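Review: Wulavier Bimanual Learning Kit, second release
Reviewed by Rajkumari Maurya, Bajpai Laboratory

The Wulavier kit packages a method for training two robot arms from recorded human demonstrations. Our laboratory assessed it on pill bottle handling, a task that calls for both arms and tolerates little error in grip.

Training used 1570 demonstrations collected since September. Each policy was then scored over 156 trials. The kit's main claim is that one policy can serve both arms, and our results support it for transfers between grippers. Cap handling was weaker. Performance fell when a bottle began on its side, and adding 20 demonstrations of that case made little difference.
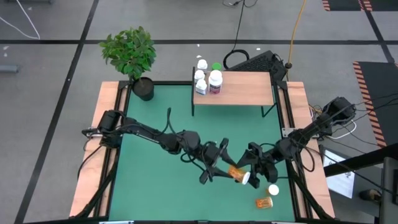
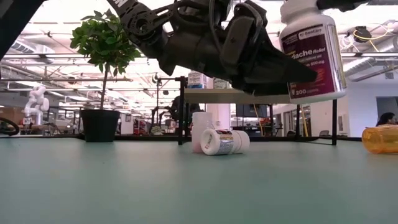
The training software is well documented, although the scoring tool records only success or failure — a serious limit for anyone studying why a grasp fails. We wrote our own log format for that purpose. Setup took 10 days, most of it spent on calibration. Laboratories already using the Skaminetti controller should expect to replace its timing module before training begins.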